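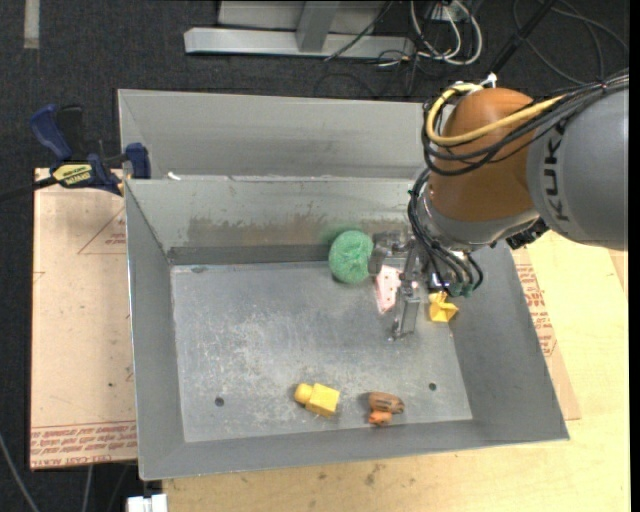
Does the arm have to be in gravity compensation before you start a hand-guided demo?
Put it in that mode first, every time. If you start recording while it's still holding position, the log fills up with you fighting the motors and the policy learns the fight.

Ticket: Demos recorded by remote control come back with the gripper shut
Status: open, waiting on Skitar
Reading time: 2 min

Right, so I've been teaching our KUKA to pick small toys out of a metal bin, mostly with the Skitar handset, and something odd is going on with the gripper channel. When I play a demo back the arm follows my path beautifully, but the fingers are closed from the very first step! It comes down on the green ball already shut and just prods it.

What I've tried so far:

Restarted the recorder. No change.

Swapped the handset for the spare one from the Bovlow cell. No change, and the spare has a sticky trigger, so please don't send me that one again.

Moved the arm by hand and worked the gripper from the keyboard. That plays back fine – open, down, close, up, lovely. So I reckon the fault is somewhere between the handset and the log.

Dug through the log itself. One remote demo has 1,398 steps and the gripper value is 0 in every single one of them, even though I was squeezing and letting go the whole way through.

Update, 4.40 pm: Gukton support asked which recorder version we're on. It's version 5, we went up from 2 in December. They reckon the newer one expects the trigger as a number between 0 and 1, and the handset still sends plain on/off. I've put a small converter in the middle and the next two demos had proper gripper values in them (hooray), but the third was all zeros again, so I'm not calling it fixed.

Still to do: find out whether the old demos can be rescued. We've got 3,000 of them on the Ruddock drive and I really don't fancy redoing the lot by hand. If anybody has a script that guesses the gripper state from the motor current, please shout.

4 comments · 2 shares

Related tickets
Handset drops out when the arm is near full stretch
Playback runs faster than the recording
Ruddock drive full again
Bovlow cell: sticky trigger on spare handset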